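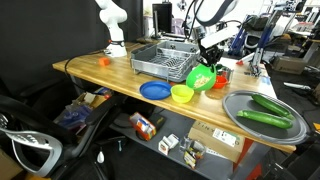 Week 8 – Colour and the Table

Welcome back, everyone. Do bring your Bekano reader, as we shall lean on chapter 2 quite a lot.

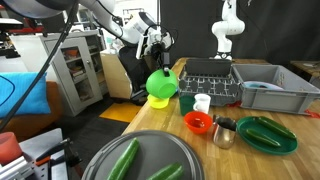 Colours that sit close together on the wheel tend to feel calm, and those further apart rather livelier. Green and yellow are near neighbours, so a green bowl tilted over a smaller yellow one makes a gentle pair, and the honey tones of the wood carry the yellow along nicely.

Now, for your homework – 400 words, please, on any room you know well. Which colour do you notice first, and does it change by lamplight? 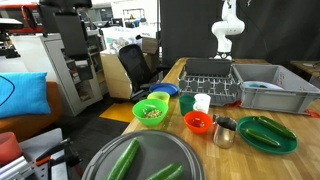

Cucumbers on grey and on green.

Spare colour wheels are in the Tamura room.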